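Home | Contents | Chapter 2 | Glossary

Chapter 2: Colour at the Table

I learned about colour from a plate. My aunt in Devton served rice on white china, and I never noticed the rice! Then she bought purple, and suddenly I did. White beside white goes quiet, you see, while a strong colour wakes up its neighbours.
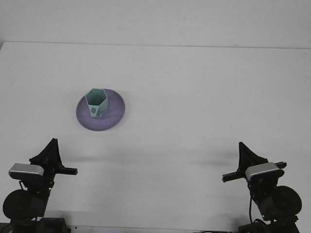

Faizal Santoso reckons I've got it backwards, and that the food should choose the dish. Fair enough (we've argued this since February). Try both at home with whatever's in your cupboard, and jot down which meal looks bigger.

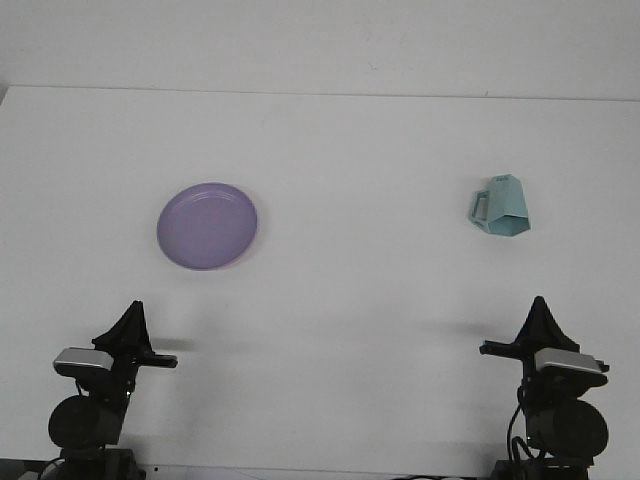
2.1 Warm and Cool Neighbours

Put a lemon on something violet and look again.

Last updated Sep 9, 2022
Contact | © Jollmont | Back to top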